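Evaluation of the Akeo Hand-Held Gripper Kit for Recording Table-Top Tasks

Final report, robotics project course
Pascal Leclerc and Intan Chong
11/03/2018

1. Purpose

The department wanted to know whether a ready-made pair of hand-held grippers could replace the ones students have been building every year. The student-built ones work for a semester and then crack at the hinge. We were given one Akeo kit to test and asked to say whether it is worth the price for a teaching lab.

The kit is sold by Bravness. A person holds one gripper in each hand and does a task at a table, and the motion is recorded so it can later be used to train a two-arm robot. We did not train a robot in this project. We looked only at the kit and the recordings it produces.

2. What is in the kit

The kit has two grippers, two cables, a connection box, a set of mounting plates and a license for the recording software, which is called Fu. The price we were quoted was $3,775 with the academic discount. Spare finger pads are extra.

Fu runs on an ordinary lab laptop. Installing it took most of an afternoon because the printed guide described an older version. The guide on the seller's website was correct, and we used that one from then on.

3. Earlier work

In August, before the course started, Intan tried the Bustier grippers that the lab already owned. These are lighter but have no position readout on the fingers, so the opening width has to be guessed from video. Her notes from that trial were used to pick the tasks for this report. We wanted tasks where the opening width matters, such as holding a cup that gets narrower toward the bottom.

4. Method

Both of us recorded all tasks. Each session started with the same steps: connect the cables, open Fu, close both grippers fully, open them fully, and check that the width reading returned to zero on closing. If it did not, we restarted the software and did it again.

The tasks were:

Picking up a tumbler and putting it in a basket
Folding a dish towel in half
Moving blocks from one tray to another
Opening a zippered pencil case

A recording counted as good if the task was finished, nothing was dropped, and the file had no gaps in the data for either hand. We made 282 recordings in total. Of these, 19 were thrown out, most of them for gaps in the data.

5. Results

5.1 Grip

The fingers close evenly and hold smooth objects well. The tumbler was the object we worried about most, with its tapering sides and a straw standing up from the lid. Gripping it just below the widest section was the most reliable. When we gripped lower, it tended to tilt on the way up. The towel was harder, and we often needed a second try to catch the edge.

5.2 Comfort

Pascal could record for over an hour without a break. Intan has smaller hands and found the handle too thick, and she stopped more often. The weight was fine for both of us. A thinner handle is not offered.

5.3 Cables

The cables were the main annoyance. The coiled section pulls back on the hand when the arm is stretched out, and on the blocks task it sometimes brushed the tray. We got used to letting the cable run down along the outside of the forearm – this kept it away from the objects in most tasks.
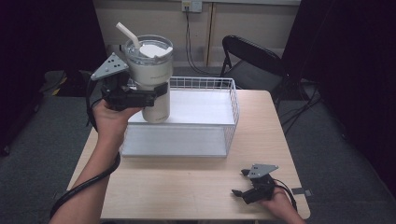

5.4 Software

Fu saves each recording without being asked, and the files opened in our own scripts with little work. Two things should be fixed. There is no way to rename a group of files at once, and the warning for a data gap shows up only after the recording has ended.

6. Cost

The student-built grippers cost much less in parts, but they take several weeks of the semester to print, wire and calibrate. We did not put a dollar figure on that time. A course that is about building hardware should keep doing it. A course that needs recordings early will gain from the kit.

7. Recommendation

We recommend buying one kit for the lab, plus a spare set of finger pads. We do not recommend a second kit until the seller has a smaller handle or a wireless version. The next group should test the kit with wet or heavy objects, which we left out, and should ask Bravness whether longer cables can be ordered.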